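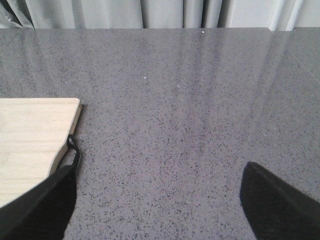
La cinquantième fois

Je suis arrivée à Prirkent au mois d'août, avec un contrat de quatre semaines et une valise trop lourde. L'annonce disait : « apprendre à une machine les gestes de la maison ». J'avais fait beaucoup de gestes de la maison dans ma vie, et on ne m'avait jamais demandé de les apprendre à quelqu'un.

L'entreprise s'appelle Kestura. Elle occupe le deuxième étage d'un bâtiment où il y avait avant des dentistes. Dans chaque pièce ils ont installé une cuisine différente. La mienne était la cuisine grise, avec le plan de travail en pierre qui brille et le rideau derrière. Les autres opérateurs ne l'aimaient pas, à cause des reflets. Moi je l'aimais. Le matin, le jour passait par le tissu et descendait sur la pierre comme sur une rivière lente, et je regardais cela sur mon écran avant de commencer.

Car je n'étais pas dans la cuisine. J'étais dans la pièce voisine, assise, avec une poignée dans la main droite. Si je fermais les doigts, les doigts noirs se fermaient. Si je tremblais, ils tremblaient aussi, mais un peu après, comme une personne polie qui attend la fin de la phrase.

La tâche de la semaine était la planche à découper. Il fallait venir par le côté, ouvrir la pince, prendre le bord, soulever, poser plus loin. Cinquante fois par jour. Les démonstrations portaient des numéros, et la première que j'ai faite avait le numéro 2696. J'ai demandé qui avait fait les autres. La responsable a répondu : « Des gens comme vous. » J'ai trouvé que c'était une réponse un peu triste et je l'ai gardée pour le soir.

Les premiers jours j'étais très mauvaise. Je descendais trop vite, la pince touchait la pierre, et un bruit sec traversait le mur. Chaque fois je disais pardon. Mon voisin de table, qui conduisait le bras de la cuisine jaune, a ri la première fois, puis il m'a expliqué une chose utile : il ne faut pas regarder la planche, il faut regarder l'espace entre les deux doigts. On promène cet espace et on le met où il faut. Il avait travaillé avant chez Cistwood, sur des machines qui plient les draps, et il disait que les draps étaient pires que tout.

J'ai donc appris à promener mon espace vide. J'ai appris aussi qu'il ne faut pas être trop habile. Quand je réussissais d'un seul mouvement, la responsable n'était pas contente. « Faites-lui voir comment vous corrigez », disait-elle. Alors j'arrivais exprès trop à droite, je m'arrêtais, je revenais. Ma mère m'a appris à faire la pâte exactement de cette façon. Elle mettait trop d'eau devant moi, elle faisait une grimace, elle ajoutait la farine. J'ai cru pendant vingt ans qu'elle se trompait.

Je lui ai écrit cela dans une lettre. Elle m'a répondu qu'elle se trompait vraiment, mais que je pouvais croire ce que je voulais.

À la fin de la troisième semaine, nous avons passé les 1000 démonstrations pour la cuisine grise. On a bu du jus de pomme dans des gobelets. Le programme qui devait apprendre s'appelait Wojcik, du nom de la rue où il avait été commencé, et on allait le laisser essayer seul le lendemain. J'ai demandé si je pouvais rester à ma place. On m'a dit oui, mais sans toucher la poignée.

J'ai mis les mains sous mes genoux. Sur l'écran, la pince est descendue lentement vers la planche. Elle était ouverte, très large, plus large que nécessaire. C'est ma façon d'ouvrir. Je fais pareil avec les portes, avec les valises. Elle est allée trop à droite. Mon voisin a soufflé entre ses dents. Puis elle s'est arrêtée, le temps d'une respiration, et elle est revenue vers le bord du bois.

« C'est vous, ça », a dit la responsable.

Je n'ai pas su quoi répondre. J'ai pensé à l'eau et à la farine. La pince s'est fermée une première fois à côté, elle s'est rouverte, et dans la pièce voisine j'ai entendu le petit bruit sec contre la pierre. J'ai dit pardon.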